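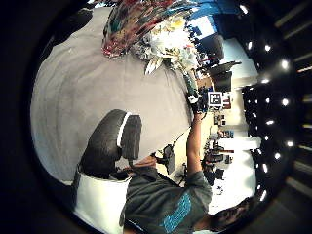 Tema ラウンドテーブル グレー

丸いテーブルって、いいですよね。いきなり感想ですみません、Zovero店主です。当店でも四角いテーブルはずっと扱ってきたのですが、「丸いのはないんですか」というお問い合わせが増えてきて、だったら自分が欲しいものを入れよう!と思って選んだのがこのTemaです。入荷してからというもの、私はほとんど毎日この天板の上で何かしらやっています(伝票を書いたり、お弁当を食べたり、花をいじったり)。なので今日は、カタログの文章より長くなるのを覚悟で、使っていて感じたことを書いてみます。

■ 天板の色と表情

色はグレー一色です。ひとくちにグレーと言っても、青っぽいのから茶色っぽいのまでいろいろあって、お客様も画面の前で悩まれるところだと思います。Temaの天板は、さらっと刷毛でなでたような薄い筋が入っていて、べったり塗りつぶした感じがしません。光が当たるところは白っぽく見えますし、曇りの日にはぐっと落ち着いて見えます。朝と夕方で別のテーブルみたいだなと思うこともあります。

この筋の出方は一台ずつ違います。「もっと筋がはっきりしたものを」とか「なるべく無地に近いものを」といったご指定はお受けできないので、そこだけご了承くださいね。触った感じはなめらかです。筋に沿って指が引っかかるようなことはなくて、紙を置いてそのまま字が書けます。私は筆圧が強いので、念のため下敷きを敷いていますけれど。

■ 大きさのこと

直径は100センチです。数字だけ見ると「そんなものか」と思われるかもしれませんが、置いてみると結構ゆったりしています。食事なら2人でのびのび、お皿をたくさん並べたい日でも窮屈に感じません。作業台にするなら、向かい合わせに座るより、となり同士でカーブに沿って座るのがおすすめです。手元を見せ合えるし、真ん中の道具にも手が届きます。

ひとつ注意していただきたいのが、壁につけて使いたい場合。丸いのでどうしても壁とのあいだにすき間ができます。消しゴムとかペンとか、そこに落ちるんです(私はよく落とします)。お部屋に余裕があるなら、壁から離してぐるっと回れるように置いてあげてください。角がないので、まわりを歩くときに腰をぶつけないのが本当にうれしいです!

ご注文の前に、新聞紙をつないで直径100センチの円を切って、床に広げてみるのもいいですよ。椅子を引くぶんの余白も忘れずに。私は最初の採寸でそれを忘れて、椅子を引いたら本棚にぶつかりました。

■ 合わせる椅子

よく聞かれるのが椅子のことです。ダイニングチェアはもちろん合いますが、私は黒いオフィスチェアと合わせるのが気に入っています。グレーに黒なので色がけんかしませんし、長い作業のときは背もたれがちゃんとしているほうが断然ラクです。背もたれが丸くふくらんだ形のものだと、天板のカーブと並んだときに雰囲気がそろいます。

肘掛けつきの椅子をお持ちの方は、肘掛けの高さを測ってからお選びください。天板の下に入らないと、食事のときに体が遠くなって地味に困ります。床からの高さを測ってお問い合わせフォームに書いていただければ、入るかどうかお返事します。

■ 花を飾るなら

グレーの天板は、上に置いたものがきれいに見えます。白い花がいちばん分かりやすくて、先のとがった白い花びらに、青みがかった淡い緑の葉っぱ。こういう組み合わせを置くと、まわりまで明るくなった気がするんです。うちで使っているのはMellovの造花です。生花も好きなのですが、打ち合わせや作業で動かすことが多いので、造花だと気軽に横に寝かせておけて助かります。

もうひとつおすすめしたいのが、背の高いガラスの花瓶に色のあるものを入れる飾り方。赤やえんじ、青緑、グレー、クリーム色あたりを混ぜて、上に向かって扇みたいに広がるようにすると、それだけで見栄えがします。派手かなと思う色でも、下がグレーだと不思議とまとまってくれます。白い花束をそのすぐそばに添えるのもいいですよ。濃い色のとなりだと、白がいっそうきれいに見えます。

丸いテーブルだから花瓶は真ん中、と思っていらっしゃる方が多いのですが、私は端に寄せる派です。真ん中に置くと向かいの人の顔が見えないし、作業の場所も細切れになってしまうので。奥のほうに花をまとめて、手前を広く空けておくと使いやすいです。ただ、背の高い花瓶を縁ぎりぎりに置くのは危ないので、袖が引っかからないくらいは内側に入れてくださいね。

※花瓶、造花、椅子はテーブルの価格に含まれていません。Mellovの造花は店内の「かざるもの」のページで扱っています。

■ お手入れ

ふだんは固くしぼった布で拭いて、そのあと乾いた布でひと拭き。これだけで大丈夫です。水滴をそのままにすると輪じみの原因になるので、生花を飾る方は花瓶の底を拭いてから置いてください。コースターを敷いていただくとさらに安心です。

熱いお鍋の直置きはおやめください。それから、研磨剤の入ったスポンジもNGです。表面がこすれて、そこだけ光り方が変わってしまいます。消しゴムのかすやホコリは、乾いたやわらかいハケでさっと払うのがいちばん早いです。

■ お届けと組み立て

天板と脚を分けて梱包し、2個口でお届けします。天板は丸くてつかみどころがないので、組み立ては必ず2人でお願いします。床に毛布を敷いて、天板を裏返しに置いてから脚を取りつけてください。ネジは最初から全部きつく締めず、ひととおり仮止めしてから順番に本締めすると、がたつきが出にくいです。

玄関先でのお渡しになります。エレベーターのない建物の上の階にお住まいの方は、ご注文時の備考欄に階数を書いておいてください。運送会社に前もって伝えておきます。梱包の段ボールはかなり大きいので、しばらく捨てずに取っておくと、お引っ越しのときや万一の返品のときに役立ちます。

■ よくいただくご質問

・ほかの色はありますか
今のところグレーのみです。白を希望される声もいただいていますが、予定は決まっていません。

・テーブルクロスはかけられますか
はい、丸でも四角でもかけられます。ただ、せっかくの筋が隠れてしまうので、個人的には小さめのマットくらいにしておいてほしいです(笑)。

・子どもの工作に使っても平気ですか
うちでも工作や細かい作業に使っています。絵の具や接着剤は乾く前に拭き取ってください。油性ペンはきれいに落ちないことがあるので、紙を敷いてからどうぞ。

・伸長タイプはありますか
Temaにはありません。お客様が多いおうちには、四角い伸長式のほうをご案内しています。

■ 在庫について

2018年9月22日現在、在庫がございます。売り切れた場合、次の入荷は1月の予定です。入荷のお知らせメールをご希望の方は、ページ下のボタンからご登録ください。

実物の色を見てから決めたいという方には、天板の色見本をお貸し出ししています。窓ぎわと部屋の奥、それから夜の照明の下でも見てみてください。返送用の封筒を同封しますので、見終わったらそのままポストへお願いします。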